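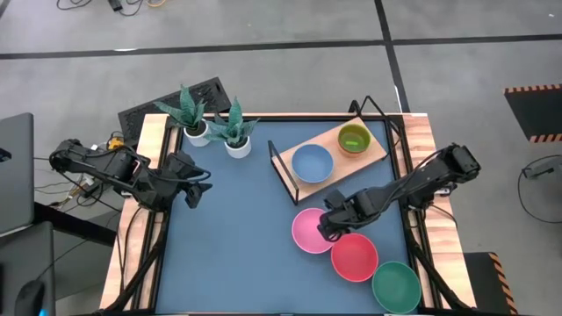 Blue mat, wood rails, both arms in view.

From: Raelene Tapsell
To: picnic-gear list
Subject: Re: Clamix insulated totes, bulk order

On Saturday, February 12, 2022, Beat Fuchs wrote:
> The Clamix tote comes down to 7 dollars each if we take 175.
> Seller says it keeps drinks cold for 11 hours and the zipper
> is "leakproof." Katherine wants ours in green. Who's in?

Beat, eleven hours where? In a fridge? The listing gives no outside temperature and doesn't mention ice packs, so I don't know what that number is worth.

I bought two of the Khumalo totes last April on much the same promise. The lining split along the bottom seam and the ice water went all over the back seat. Those were "leakproof" too. 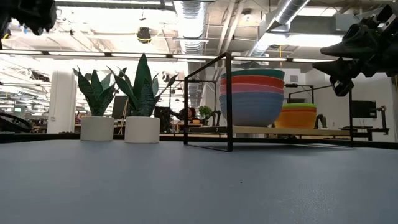 Before I put money in I'd like a sample, and I'd like to know how thick the foam is – the page only says "premium." Also, does the price include printing? Amparo's quote from Prarberg looked fine until the setup fee showed up.

If someone has used a Clamix bag for a whole day outdoors, with real food in it, please write in. Otherwise put me down as a maybe. And I don't care about green.

Raelene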